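Apr 5, 2022

Back at robotics club last night and I'm still buzzing! We've moved on to the kitchen task for the Durnuro challenge, so all those evenings of stacking blocks are behind us and we get to play with proper household stuff at last.

Dorota gave me the wrist view to look after, and I spent the first hour with it glued to my screen. The worktop has much busier grain than our old practice table, and I've got a soft spot for it already (so many swirls!).
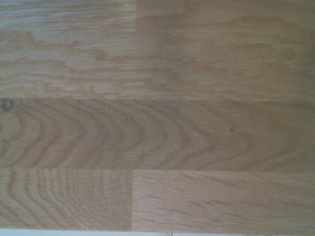
*Worktop through the wrist camera. Look at those curves in the middle plank!*

My little edge finder hates it, mind you. It picked out 133 "objects" on bare wood before I'd even finished my tea. Knut thinks blurring everything first will sort it, Geum-ok wants to train on 400 shots of plain worktop, and I say we try both and see who buys the biscuits.

After that we argued about the microwave. The rules give us 60 seconds to get the door open, and I'd love to come at the handle from the side, but the toaster is rather close for my liking.

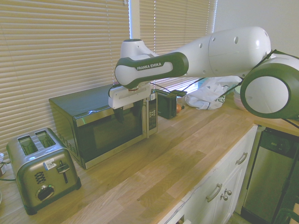 *The Franka over the microwave, toaster in front.*

Next week I'm bringing my blur code and a longer list of questions for Dorota. If anyone has got a door-opening routine they're happy to share, please leave a comment!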